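Robot arms get a turn at the coffee counter in Urnby trial

URNBY, March 16, 2025 — A small automation firm in Urnby has spent the winter trying to find out whether a robot arm can take over the dull parts of running an office coffee corner. The short answer so far is that it can do a few of them, slowly, and that the ones people do without thinking are the ones that give it the most trouble.

The firm, Drutora, started the work in November. It had been building pick-and-place equipment for packaging lines and wanted to see how much of that experience would carry over to jobs found in homes, break rooms and small shops. Coffee was chosen as the first task set. It takes place on one tabletop, uses objects of many shapes, and has a result anyone can judge.

The list of chores sounds modest. Pick up a capsule. Lift the lever on the machine. Put the capsule in, close the lever, set a cup under the spout, press the button, and carry the cup to a tray. Then there is the clearing up, which covers moving items back to their places and leaving the counter ready for the next person.

In its trial report, Drutora says it logged 1,306 attempts at single steps between November and the end of February. A step counted as done only if the arm finished it without a person touching anything. Of the attempts that failed, 315 came down to the grip. The fingers closed in the wrong place, closed too hard, or let the object turn before it could be put down.

Round and tapered shapes were the worst. A box has flat sides, and two fingers can press on it evenly. A cone has no such sides, and a small error in height changes how wide the object is at the point where the fingers meet it.

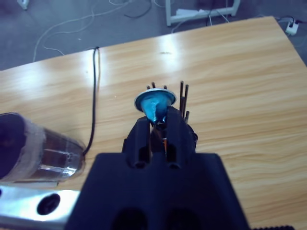 A blue cone-shaped object held at the tips of a two-fingered gripper during the Urnby trial.

Drutora's team tried several approaches to the problem. Softer finger pads helped with slipping but made it harder to let go cleanly. Approaching from a lower angle worked better in many cases, although it left less clearance between the fingers and the table. The team settled on a slower close, with a pause before the lift. That adds time to every step, and time is already the weak point.

A full run, from capsule to cup on the tray, takes the arm 113 seconds when all goes well, and that does not include the time the machine itself needs to brew. Most people can do the same work in a fraction of that, often while talking to somebody else. The report makes no attempt to hide the gap. It says speed was left alone on purpose during the first months and will be looked at later.

Clear objects came second on the list of problems. Cameras have trouble with transparent plastic and glass. Light passes through them, reflections move when the arm moves, and the edge of a cup can vanish against a pale table. The arm sometimes reached for a highlight on the surface and closed on air. Placing clear items where the lighting was more even brought the errors down, but a break room will not be arranged to suit a camera, and the firm says it does not consider this solved.

Then there is clutter. In early runs the table held only what was needed for the task. Later the team began leaving other things out on purpose, so that the arm had to reach past them. Thin upright items were a particular nuisance, as the arm's planning software either failed to register them or gave them far too much room.

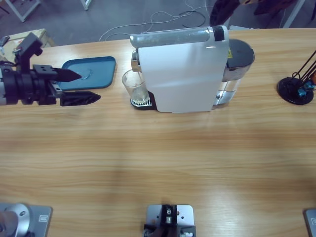
The lever is a different kind of problem. Picking things up and putting them down is mostly a question of position. A lever moves along an arc, and the hand has to follow it while pushing with the right amount of force. If the arm pulls straight back, the whole machine slides on the table. If it pushes too gently, the lever stays where it is. Drutora tried fixing the machine down and dropped the idea after a week, on the grounds that a customer would be unlikely to do it.

The current method was taught by hand. An operator guides the arm through the motion many times, and the software builds its own version from those recordings. The firm collected 800 recordings for the coffee tasks, a large share of them for the lever alone. Results improved steadily through January and then leveled off. Moving the machine a short distance to one side was enough to bring some of the old errors back.

That last point matters more than it may seem. Factory robots do well partly because nothing around them changes. Parts arrive in the same position, the lighting stays the same, and a fence keeps people out. Counters are not like that. Cups get left in odd places, somebody turns the machine to reach the water tank, and a new box of capsules comes in a different size.

Shop owners who have looked at the project seem interested but cautious. Pelupessy, a bakery and coffee bar two streets from Drutora's workshop, sent staff to watch a morning of tests in February. The bakery told this site that it has no plan to put an arm behind its counter. It would consider one for early prep work, before the doors open, when nobody is waiting in line and a slow machine would bother no one. Its staff asked mostly about cleaning. Milk, crumbs and sugar get into everything, and the bakery wanted to know how the fingers would be washed and how often.

Drutora did not have a full answer. The fingers come off with a screwdriver, and the firm is working on a pair that can be removed without tools. The joints further up the arm are harder to clean and would need some kind of cover. Covers, in turn, limit how far the joints can bend — a trade that has not been tested yet.

Price is another open question. The firm has not given a figure for a finished product and says it would be too early to do so. Setup is likely to be a large part of the bill, at least at first, as each site would need new recordings and a few days of adjustment.

The next round of tests is planned under the name Gundness and will leave coffee aside for a while. It will look at sorting and putting away small goods, the kind of task found in a stockroom or a kitchen drawer. Drutora picked it because being slow costs less there. An arm that works through a bin of mixed items overnight could take a long time over each one and still be finished by morning.

The coffee work will continue alongside it with a smaller team. The aim for the coming months is to get the full run to succeed nine times out of ten with the machine set down anywhere within the arm's reach. The present rate is six out of ten, with the machine in its usual spot.

Drutora's workshop in Urnby is not open to walk-in visitors. Businesses that want to see the tests can ask for a slot through the firm's front office, which is taking requests for the spring.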